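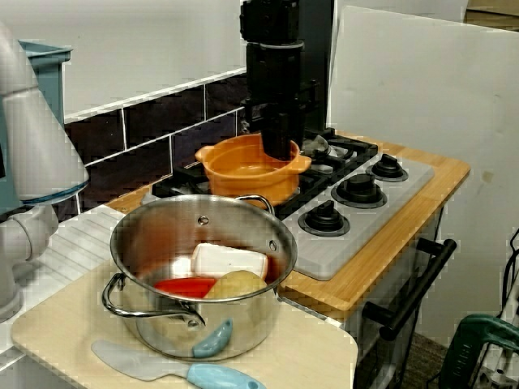
Gemma Gentile asked at the August open meeting why the pots in a play kitchen should be so much smaller than the ones children see at home, and said that her own two had always gone straight past the toy pans to the real ones in the cupboard.

JOLLITBRIDGE, 29 December 2021. Risora has announced that its Lenura play kitchen program will be offered to preschools, libraries and family centers across the Jollitbridge area from the start of the new year. The program brings together a child-height kitchen counter with a toy stove and oven, a set of play food and utensils, and a full-size stainless steel cooking pot of the kind used in family homes.

The decision to place a real pot beside the toy pieces follows a trial carried out with 424 children at local early learning sites. Staff at those sites kept written notes on which items the children chose, how long they stayed with a cooking game and what they talked about while playing. Their notes pointed to a strong interest in large, plain objects that could hold several pieces of food at once.

"The children wanted to make soup," said Noemi Melis, program director at Risora. "They wanted to put things in, stir, take things out and start over. A deep pot with two handles allows that kind of play, and it lets two children work at the same counter without much discussion about whose turn it is."

The counter has a wooden surface, with the stovetop set into it. A cutting board gives children a place to prepare the food before it goes into the pot. The utensils are light blue, and the lighter toy cookware includes pieces in bright orange, so that children who are just learning color names can be asked for an item by its color. Play food supplied with the program covers vegetables and other everyday ingredients in simple shapes.

Risora has kept the printed material short. Each site receives a single folded guide with ideas for cooking games, a list of the items supplied and a page of care instructions. The guide does not set out lessons. Educators are free to use the kitchen during open play, as part of a food topic, or with a small group at a quiet time of day.

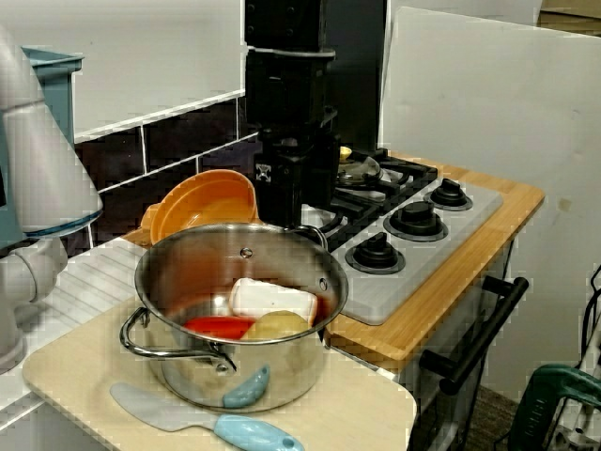

How the Program Will Be Offered

Sites may apply for a complete kitchen or for an accessory set only. The accessory set is meant for centers that already have a play stove and counter in good condition and would like to add cookware, utensils and play food. Applications will be reviewed by Risora together with the Ferri early years fund, which has set aside support for sites that would otherwise be unable to take part.

Under the agreement, the fund will cover the full price of an accessory set for up to 800 small settings, including home-based child care. Larger centers will be asked to pay part of the cost. Delivery within the Jollitbridge area is included in both cases, and assembly of the counter and stove can be arranged at the time of booking.

"We were asked by many providers whether they would need to replace furniture they already own," said Sandro Marino of the Ferri early years fund. "They will not. A good pot, a board and a few pieces of food can be used on a low table just as well, and we wished the application form to say so plainly."

Sites that took part in the trial may keep the items they were lent. They do not need to apply again unless they wish to add to their set.

Cooking Games and Early Language

Educators in the trial reported that the kitchen gave rise to a good deal of talk. Children named the food, told each other what was for dinner and gave directions such as "put it in," "not that one" and "it needs the lid." Several sites noted that children who spoke a language other than English at home often used that language at the stove, and the guide now includes a blank space where families can write the names of favorite dishes.

Ruairi Laing, who led the trial visits, said that the simplest games lasted longest. "One group spent most of a morning deciding whether a potato goes in before a pepper," he said. "The staff let them get on with it. We have left that question open in the guide as well."

The guide also suggests a tidying routine for the end of the session. Food goes into the pot, the utensils are laid on the cutting board and the board is moved back from the front of the counter. Sites are welcome to change the order to fit their own rooms. In the trial, some groups preferred to leave a half-made meal in place and return to it after lunch.
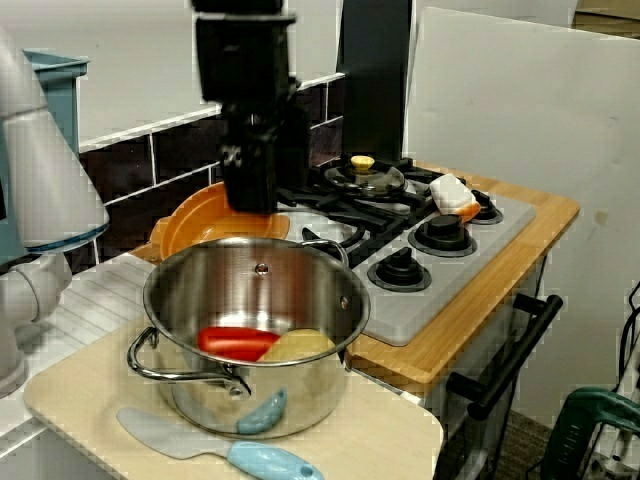 Care of the items has been kept as close as possible to ordinary kitchen practice. The pot may be washed by hand with dish soap and dried with a towel. Play food and utensils should be wiped clean at the end of each day and checked for cracks once a week. The cutting board should not be left to soak. Worn pieces can be returned to Risora for replacement during the first year, and sites are asked to keep the list of items inside the oven door for that purpose.

A full-size pot is heavier than a toy one, and the guide recommends that it be used on the counter or on a low table with an adult nearby. It should not be used for real cooking once it has joined the play kitchen. Sites caring mainly for children under two may ask for the accessory set without the pot.

Production of the first 3660 accessory sets is complete. Complete kitchens will be made to order, and Risora expects to deliver them in the order in which applications are approved. The company has also set up a small store of single replacement pieces, including lids, knobs and play food, which can be ordered by any site in the program.

Lino Amato, head of production at Risora, thanked the educators who had returned their notes over the summer. "They told us which utensils went missing and which food ended up under the shelves," he said. "We changed the packing list more than once as a result."

About Risora

Risora designs and makes play furniture for early learning settings. Its Lenura line includes kitchens, low tables and storage for classrooms and family centers. Application forms, the care guide and the full list of items are available from the Risora office in Jollitbridge on request.

This website uses cookies to improve your visit. By continuing to browse, you agree to our use of cookies. Accept / Manage settings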